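Okay, a few posts on the Porham sales tax thing, 21 August 2019. I've been stewing on it since lunch.

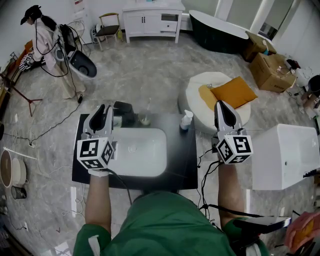
White sink, black countertop.

So the city wants to go up half a cent in January. They say the average household will pay $150 more a year. I went back through my own receipts and got $638, but I bought a used car, so don't use me as your average.

What bugs me is who feels it. My paycheck from Stevora went up 4 percent this year and my rent ate that before I even saw it. Half a cent on diapers and school shoes is real money in a house like mine!

And yes, I know, the cheap stuff at Drulex is already creeping up (dish soap, ugh). So we'd be paying a higher rate on a higher price.

To be fair — the road money has to come from somewhere. Panagiotou Bakery has had that same crater out front for two winters and I've hit it more than once.

I'd be a lot happier if they left household basics out of it, like a couple of towns near us do. The petition for that had 2,734 names when I signed this morning.

Anyway, public comment is open until the end of the month and the form is short. I did mine on my phone in the parking lot. Going to make dinner now, will answer replies later.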